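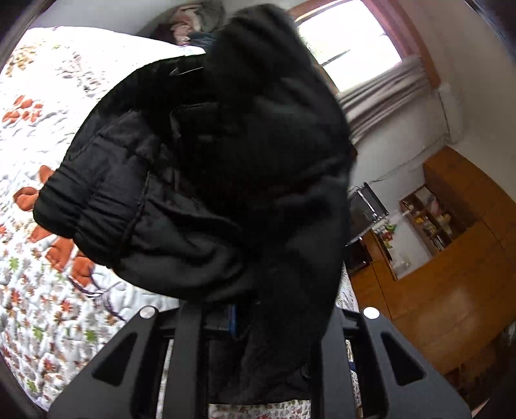 Gevow Wallet Export Converter

Gevow reads the transaction history you download from a crypto wallet or exchange and writes one plain CSV that most tax software will accept. It runs on your own computer and never asks for private keys.

Supported sources

Biltham exchange: trades, deposits and withdrawals
Jacobs wallet: sends and receives only – no staking rewards yet
Ever: trades and fees, exports from May or later

Usage

gevow convert history.csv --source biltham --out clean.csv

Add --currency USD if you want prices filled in. Without it the price column stays blank.

Sample data

The samples folder holds 700 rows: 491 from Biltham, 98 from Jacobs and the rest from Ever. Addresses and transaction IDs have been replaced with random strings. Amounts are unchanged.

Known problems

Biltham leaves out the fee on transfers under 55 cents. Gevow writes a zero there.
Times are read as UTC. Jacobs uses local time, so pass --tz for those files.

Maintained by Marcela Zelenák. Please remove your own addresses before attaching a file to a bug report.

License: MIT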